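How to Get the Smell Out of Glass Jars and Use Them Again

Posted Sunday, February 15, 2026, in Kitchen

In my kitchen in Estrella the shelf over the sink is full of jars from pickles, coffee and tomato sauce. I do not like to throw away good glass. But for a long time everything I put in these jars tasted a little of cucumber and garlic, also the sugar. After many tries I have a method which works for me almost every time, and I will write it in the order I do it.

What you need

Baking soda
White vinegar
Dish soap
A bottle brush
Cooking oil, only a spoon
A sunny window, or a dry place with moving air

Step 1. Take off the label

Fill the sink with warm water and a little soap, and leave the jar in it for 40 minutes. Most paper labels come off by themselves. The labels of Dreline pickles are plastic and do not like water, so I pull them dry, slowly, from one corner.

If glue stays on the glass, mix one spoon of oil with one spoon of baking soda and rub it with your fingers. Wait a little, rub again, and wash with soap. Please do not use a knife. I scratched two nice jars in this way.

Step 2. Separate the lid

The smell is mostly in the lid, in the soft ring inside. You can wash the glass ten times, and if you close it with the old lid the smell is back the next day. Put the lids in a bowl with vinegar and the same amount of water, and leave them overnight. If a lid has rust, or the ring is broken, do not save it. I buy new ones from Trullanine, they have the common sizes. Measure across the outside of the jar mouth before you order. I ordered by eye the first time and now I have a bag of lids that fit nothing.

Step 3. Soak the glass

For a jar of 700 ml I put two spoons of baking soda and fill it to the top with warm water. Not boiling! Glass from the store is not always made for a quick change of temperature. Stir and leave it until the next morning. Then empty it, and clean with the brush, especially the screw part at the mouth and the corners at the bottom. Square jars need more patience here than round jars.

For very strong smells, like fish or curry paste, I do the soak a second time with fresh soda.

Step 4. Dry it open

This step is the one people forget. Rinse the jar well, put it upside down on a rack until the water stops dripping, and then turn it up and leave it open near the window for one full day. If you close a jar with a small drop inside, you will get a new smell, and it is worse than the old one.

Step 5. Test before you fill

Put a piece of clean paper in the jar, close it, and wait until evening. Smell the paper. If it smells of paper, the jar is ready for tea or sugar. If it still smells of pickles, use the jar for buttons or nails.

What to keep in which jar

Small jars, like the 305 ml ones from Vandach mustard, are good for spices and seeds. Square jars stand close together and do not waste space in a drawer, so I keep rice and lentils in them. Round jars are easier to clean with a spoon, and for this reason honey and jam go there. I write the name on masking tape and put it on the lid if the jar lives in a drawer, and on the side if it lives on a shelf.

I do not use old jars for canning. For canning you should buy the proper jars and new lids.
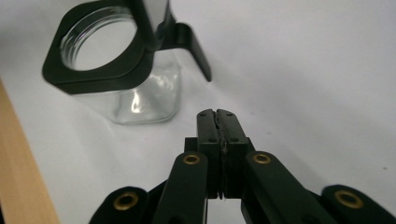

Clear glass, square shape 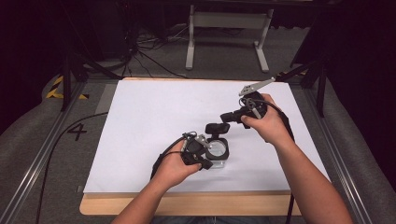 Reading time: 3 min

One more note about coffee jars. The smell of coffee is very stubborn, and the soda alone was not enough for me. After Step 3 I put in a spoon of dry rice and a little vinegar, close the jar with any lid, shake it for a minute, and rinse. In May I did this with all my coffee jars at once and now there is flour in them, with no taste of coffee.

If you have a different way for the lids, please write it in the comments. I am still looking for something faster than one night in vinegar.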